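Arrêtez de ranger la cuisine avant les tests

Billet d'humeur, écrit vite, un mercredi soir.
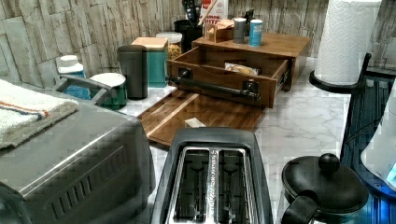
Le plan de travail, le vrai

Un grille-pain, un mini-four avec une serviette pliée dessus, ce qui ressemble à du pain ou à une viennoiserie dans un sachet au fond d'un tiroir ouvert. Voilà où le robot doit bosser. Pas sur une table blanche avec trois cubes.

Or que lit-on dans les papiers ? 100 % de réussite. Sur quoi ? Une scène, toujours la même, objets replacés au centimètre. Ça ne mesure rien, ou alors la patience du doctorant.

Ce que donne Flarnadis

L'équipe de Tainá Figueiredo a fait l'inverse. 1 634 démonstrations, six cuisines, aucune consigne de rangement. Puis test dans des cuisines jamais vues. Résultat moins joli, forcément : presque 6 essais sur dix. Et alors ? Ce chiffre-là je le crois.

On m'objecte la reproductibilité. Argument sérieux, El Khatib le défend bien. Mais un protocole peut fixer les tâches et le nombre d'essais sans figer le décor. Brenddale publie déja ses échecs un par un, avec la disposition de départ. Ça se fait, donc.

Le sachet plastique, par exemple. Transparent, souple, des reflets partout. Combien de benchmarks en ont un seul ? Très peu, et les relecteurs ne le demande jamais.

Ma demande pour l'atelier de Durusham - une colonne de plus dans les tableaux. Cuisine inconnue, non rangée. Même si le score fait mal.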